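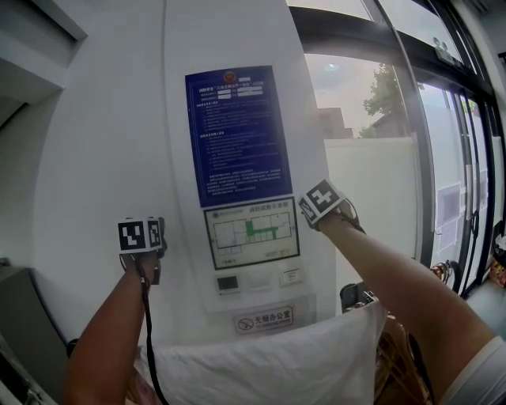 Two handheld grippers with marker cubes, held up in front of an office wall.

The most useful file in a manipulation dataset is the one most teams don't keep: the record of when tracking was bad. I work on the tooling side at Baltirgate, where our ingest software, Skivilo, turns handheld gripper recordings into trajectories a policy can train on. My view is that we spend too much effort on the policy and too little on the step before it.

A marker cube is a simple idea. Each face carries a pattern, the detector finds the corners, and the solver returns a pose. The trouble starts when a cube turns so that only one face is well seen. A flat square viewed nearly head-on can fit two different tilts almost equally well, and a solver that looks at each image alone will sometimes jump between them. The position stays close. The orientation does not.

The usual fix is smoothing, and I think it is the wrong default. A smoothing filter takes a flipped pose and spreads it over its neighbors, so one bad sample becomes a short, believable wrist motion that the person never made. The policy then learns it. We went through 3121 episodes in January and 753 of them had at least one flip hidden this way. Every one had passed our checks, because the checks looked at the smoothed output.

What we do now is duller. Skivilo keeps both candidate poses, picks between them using the motion before and after, and marks the sample as missing when the choice is not clear. If a gap runs longer than 22 samples, the episode is split. Smoothing comes last and never crosses a gap. The raw detections are stored next to the result — they are small, and we have needed them every time we changed the solver.

People on the training side object that this throws away data. It does. Our Elledix set dropped to 1193 episodes after the rerun, and the policy trained on it closed the gripper at the right angle more often than the one trained on the full set. I would not claim that holds for every task. For pushing a box across a table, wrist angle may hardly matter, and a looser gap limit would be fine.

That limit should be a setting the training team can see and change, stored with the dataset. At present ours is a constant in the ingest code, and changing it means asking me.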